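Kirkarora Tabletop Challenge

The Kirkarora Tabletop Challenge is a student robotics competition held each January in Prostthorpe. Teams program a robot arm to sort, move and fold household objects on a table within a fixed time. It was started by Lanying Kong, a teacher of automation, as the closing project of her evening class, and was opened to other schools in its second year.

Each team has up to 10 members and works through 13 tasks of rising difficulty. Early tasks involve a single rigid object, such as a cube or a bottle. Later ones add bowls and cloths — the cloth tasks carry the most points. A perfect run scores 490.
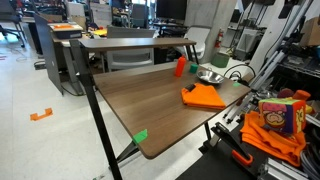 Page last changed in January

Practice tables are set up in the class workshop. A typical layout has a squeeze bottle, a small green cube, a shallow steel bowl and a folded orange cloth, with green tape markers stuck to the tabletop. Soft toys are also used in training, as they change shape when gripped.

Teams write their own control code but must use the gripper supplied by the organizers. Human contact with the arm during a run ends the attempt, and the points earned up to then are kept.

Judging is led by Aoife Foley, a former entrant. The Pintér Cup goes to the highest total score. A second award, the Olov Prize, is given for the best written project log — first-year students only.

See also: Educational robotics; Robot competition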